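Buying the Handle Before the Robot
Opinion – 4/13/22

Institutions that wish to teach machines household work are now offered a choice. They may buy a robot arm at once, or they may begin with a pair of hand-held grippers such as the Skuller kit, supplied by Hirkance. In our view the second course deserves a fairer hearing.
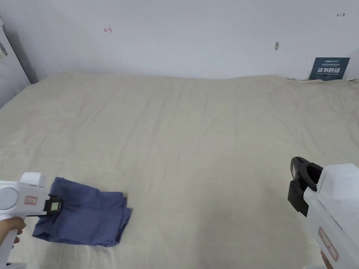

The price of the Skuller pair is 1170, or 1362 with the extended service plan. For that sum the buyer receives tools that a member of staff can use after a short briefing. Cloth is the proper test of them. A folded piece of blue-grey fabric on a wrinkled sheet offers no firm edge, and the jaw must press down on it before it can take hold. Kits that perform well with cups and blocks often do poorly at this point.

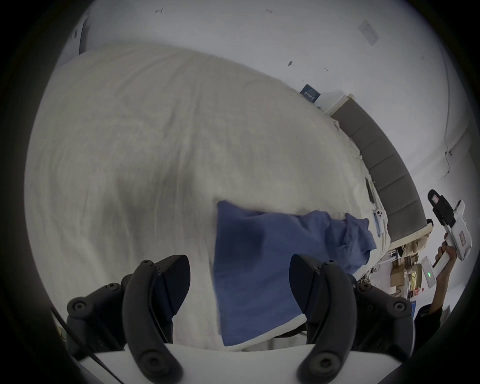
The service plan is harder to defend. It covers up to 16 visits, yet Định Tiêu of the Irkuscombe office has argued – rightly, we believe – that spare jaw pads would serve most buyers better. The rival Calloway plan includes them.

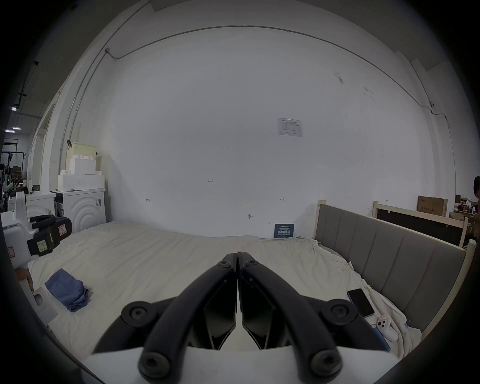 Gripper with jaws closed, above the bed.

Hirkance is to revise its terms in August. We would ask it to sell the pads separately and to publish the service plan in full before any order is taken.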